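Foleven

Foleven is a task-planning and supervision program for robot arms working in household kitchens. It takes a short written instruction, such as "put the bread away", and turns it into an ordered set of movements that a separate motion controller can carry out. It was written at the Suvdale workshop as a replacement for an older scripting tool called Lelar, and it still reads Lelar task files.

Background

Lelar worked from fixed scripts. Each script listed the positions an arm should move to and the moments at which it should open or close its gripper. This was adequate on a test bench, where objects were always set out in the same places, but scripts had to be rewritten whenever a counter was rearranged. By the time work on Foleven began, the Suvdale library held 358 scripts, many of them near copies of one another with small changes to the starting position.

The first version of Foleven kept the script format but replaced fixed positions with named objects. A later rewrite dropped scripts from the core of the program and introduced the planner used today.

Design

The program is divided into 4 modules: the scene model, the planner, the supervisor and the log. They run as separate processes and pass messages to each other, so that one can be restarted without stopping the rest.

The scene model keeps a list of the objects that the cameras have found, with an estimated position and shape for each. It also stores relations between them, such as "on", "inside", "behind" and "leaning against". Every entry carries a confidence value, which falls over time if the object is not seen again. Transparent and shiny items tend to have low values, and the planner leaves a wider gap when moving past them.

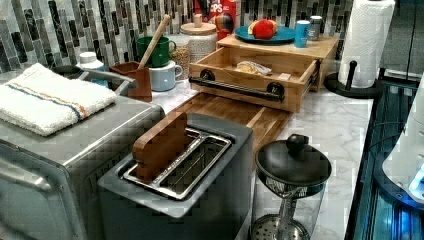 The planner searches for a sequence of actions that leads from the current state to the one requested. There are 9 basic actions, among them grasp, place, insert, pull and wait. Each has conditions that must hold before it can start. An item cannot be placed in a drawer that is recorded as closed, for instance, so the planner adds a pull action first. Where several sequences would work, it prefers the one that moves the fewest objects.

The supervisor compares what the arm is doing with what the plan expects. If a grasp fails, the action is tried again from a different angle, up to a limit of 4 attempts, after which the arm returns to a resting position and asks for help. Force limits are set in the motion controller and cannot be changed from within Foleven.

Panasiuk format

Plans and logs are saved in the Panasiuk format, a plain text layout with one action per line. Each line gives the action, the object, the start time and the result. Files can be played back in a viewer, which shows the scene model as it stood at each step. The viewer does not store camera images unless this is switched on in the settings.

Limitations

Foleven treats all objects as rigid. Cloths and soft packaging can be entered in the scene model, but their shape is not updated as they are moved, and folding is not supported. Liquids are not modelled at all, and open containers must be marked by hand if they are to be kept upright.

Planning time grows quickly when many objects stand close together. A setting called "near only" restricts the search to items within reach of the target, though it can miss solutions that involve clearing space further away.

See also

Lelar
Panasiuk format
Task planning
Motion control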